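Carpet Tricks I No Longer Believe In

My mother-in-law swore by club soda. My neighbor swears by shaving cream. The man who sold us the carpet swore by a bottle that cost more than dinner, and he happened to have a shelf of them behind the counter. After eleven winters of kids, a dog and a husband who eats beets over the living room floor, I've tried most of what gets passed around, and I have opinions.

Club soda first. It works on a fresh spill about as well as tap water does, and I know that because I tried them side by side on a piece left over from the hall. Two spots of grape juice, same amount, same white dish towel. I let both dry overnight and asked Deepika Fernandes from across the street to pick the better one. She picked the tap water. Then she changed her mind. Drink the club soda.

What gets a fresh spill up is pressing. Fold a towel, stand on it, move to a dry part, stand on it again. Keep going long after you're bored. Rubbing roughs up the pile and pushes the stain outward, and you'll be looking at that fuzzy patch years after the stain has gone.

Vinegar and baking soda together: I don't get it. They fizz, everybody feels something is happening, and what's left is mostly salty water. Either one alone has its uses. Vinegar, cut well down with water, did take the edge off an old coffee ring for me. Baking soda left overnight helps with smells, some. But vacuum slowly afterward, and expect it to keep turning up in the filter.

The ice cube trick for furniture dents is the one I wanted to make fun of and can't. Put a cube in the dent, let it melt, blot, and lift the pile with a spoon. It worked on wool. On the synthetic in the den it did next to nothing, and the people who post those before-and-after pictures never say which kind they have.

Then there's the advice to just put something down over the trouble spot. I have less of a quarrel with this one, as long as you're choosy about what.

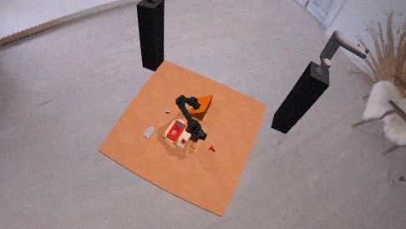

Orange mat set at an angle on pale gray carpet.

A mat with a rubber back can discolor some carpets, and you won't find out until you move it. Read the label, and if it says nothing, lift a corner every few weeks and look. Never lay one over carpet that's still damp. I did that one October and the smell was with us until spring. Dark or bright dyes deserve a test too: wet a white rag, hold it against the underside for a minute, and see if any color comes off.

Carpet tape I'd skip. The Dotthorpe kind held beautifully and left a gummy square that picked up every dog hair in the house. Flat gripper pads meant for carpet slide less than nothing at all, and that's the nicest thing I can say for them. A heavy mat mostly stays put by itself.

As for powders you shake on and vacuum off, I paid for three brands before I noticed that what they all do is smell strong. My sister Krystyna still buys them. Her carpet smells like a dentist's idea of lavender, and she's happy, so fine.

Rented machines are worth the money if you go easy on the soap. The bottle tells you how much to use, and the company that wrote the bottle sells the soap. I use half, then go over everything again with plain water. The first time I did this, in 2024, the rinse water came up gray and sudsy from all the years I'd followed directions. Start on a Saturday morning with the windows open and keep the dog out until evening.

I'm still looking for something that works on candle wax. The brown paper and iron method got most of it, and also left a shiny spot the shape of the iron's tip. Use the lowest setting, and keep a chair handy to put over it.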